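How to Clean and Refresh Old Wicker Baskets

I love a secondhand basket. Thrift stores practically give them away, and most of them need nothing more than a good clean and an afternoon in the fresh air. If you've got a stack in the garage looking sad and gray, get them out! You can do a whole batch on a warm August morning and have them back on the shelf the next day.

What you'll need

A soft paintbrush or an old toothbrush
A vacuum with a brush attachment
Mild dish soap and a bucket of lukewarm water
Two or three clean rags
White vinegar, if there's any mildew
Fine sandpaper
Wood glue and a few clothespins
Boiled linseed oil (optional)

Step 1: Find out what you've got

"Wicker" is the name for the weaving, so a wicker basket can be willow, rattan, reed, seagrass, twisted paper or even plastic. Flip yours over and look at the cut ends on the bottom. Willow and rattan are solid all the way through and can handle some water. Paper cord unrolls a little at the tip when you pick at it with a fingernail, and it should never get more than a barely damp wipe. Seagrass smells a bit like hay (I adore that smell) and doesn't like a soaking either.

Painted baskets are a separate matter. If the finish is old and flaking, treat it as possible lead paint and leave the brush and sandpaper alone.

Step 2: Get the dust out dry

Do all of this before any water goes near the basket, or the dust turns to mud and settles deep in the weave. Take it outside, turn it upside down and give the bottom a few good smacks. Then vacuum inside and out on low suction. Go over what's left with the paintbrush, working along the strands. The braided rim always holds the most dirt, so spend some extra time there.
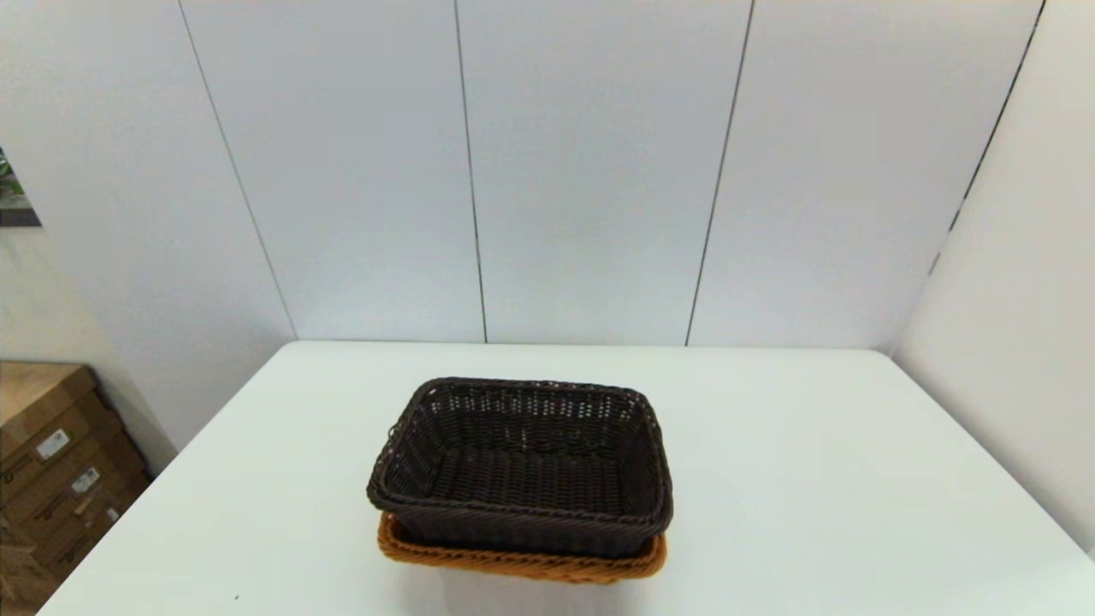
Two woven baskets, the dark brown one nested in the lighter tan one.

Step 3: Wash

Add a small squirt of soap to the bucket. Dip a rag, wring it out hard, and wipe one side at a time. Change the water when it goes brown -- it will! For stubborn spots use the toothbrush, and stop if you see strands starting to fuzz.

Try dark or stained baskets on the underside first. Some of the brown stains come right off on a wet rag, and if yours does, stick to dry cleaning and a barely damp cloth.

Mildew gets equal parts white vinegar and water, dabbed on and left for 9 minutes, then wiped with plain water. Wear a mask and work outdoors for this one.

Step 4: Dry and reshape

While a willow or rattan basket is still a little damp, you can coax it back into shape. Press a leaning side upright, put a couple of books wrapped in plastic inside and leave it overnight. Keep it in the shade with air moving all around it. Direct sun or a heater will make the strands brittle, and then all your lovely work goes snap.

Step 5: Small repairs

Loose end? Tuck it back under its neighbor with a dot of wood glue and hold it with a clothespin until it sets. Snip off stray hairs with nail scissors and smooth rough spots with the fine sandpaper, using hardly any pressure. A broken upright stake is a bigger job, and worth a page of its own.

Step 6: Oil, if it's thirsty

Bare willow or rattan that looks chalky will drink up a thin coat of boiled linseed oil. Brush it on, wait a few minutes, wipe off every bit of extra and let it cure for several days before you put fabric in it. Lay the oily rags flat outside to dry, well away from the house. Crumpled up, they can heat themselves and catch fire.

Skip the oil on seagrass and paper.

Storing them

Nesting saves a ton of room, but only nest baskets that are completely dry, and slip a sheet of tissue between them if one is stained dark. Don't push them together tightly -- the rims take all the strain when you pull them apart. A quick going-over with the vacuum every month or so keeps them fresh.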